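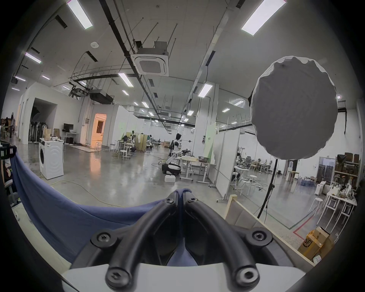
Figure 6.1 Blue cloth hanging in a sagging curve in a large room with a high white ceiling.

Chapter 6
Drape and Bending Stiffness

6.1 Scope of the chapter

Chapter 5 dealt with fabric under tension in a single plane. Most fabric in use is not flat. It hangs from a rail, folds over an edge, or buckles where two supports are close together. The shape it takes depends on its weight per unit area, its resistance to bending, and its resistance to shear. Drape is the name given to the combined result.

A fabric held at separate points sags between them. If bending stiffness is small compared with weight, the curve approaches that of a hanging chain. As stiffness rises, the curve flattens near the supports and the folds become fewer and wider.

6.2 Terms used

Bending length (c): a measure of how far a strip can extend past an edge before its own weight bends it to a set angle. Units: cm.

Flexural rigidity (G): the bending moment per unit width needed to produce unit curvature. It is found from the weight per unit area and the cube of the bending length.

Drape coefficient (D): the shadow area of a draped disk, less the area of the support, divided by the area of the flat ring outside the support. It is given as a percentage. A limp fabric has a low value.

6.3 Effect of direction

Woven fabric must be tested along both the warp and the weft. The two values of c often differ, and the larger one should not be reported alone. Szabó found that plain weaves from the Temard mill gave a drape coefficient of 50 percent before washing and a lower value after 2 wash cycles. The change was put down to loss of size from the warp yarns. Slanina repeated the work on knitted goods and found that edge curl made the strip test unreliable.

Section 6.4 sets out the strip test. Section 6.5 covers the disk test and its sources of error. Readers who need the chain equation should review Section 2 of Appendix B before going on.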